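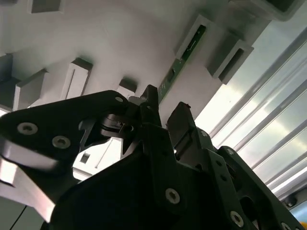

How often should the sensor on a mirrorless camera be cleaned? Every 500 lens changes, or sooner if spots show up in a plain sky at f/16.

Mirrorless bodies leave the sensor close to the mount, with no mirror box in front of it. The Veloso closes its shutter when powered off, which keeps most dust away but puts thin blades in the way of a careless finger. The Landby leaves the sensor exposed — switch it off before removing the lens and hold the mount facing down.

Žofie Sokol tested both bodies for us in May. She used a blower first, then a Darkel dry swab, and went to fluid only for spots that stayed. Two drops per swab is enough.

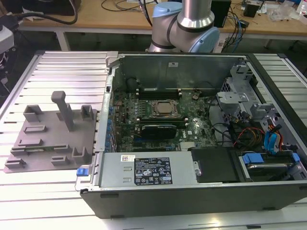 Raw files from the test were converted on a desktop machine, and storage was the slow part of the job. A full set ran up to 3,000 frames. Memory matters too when many files are open at once, and a tower with rows of slots on both sides of the processor, like the one lying open here, takes more of it than a laptop will. Files were culled in Drultinau before conversion.

Members who want their own sensor checked can bring the body, with a charged battery, on Monday evening.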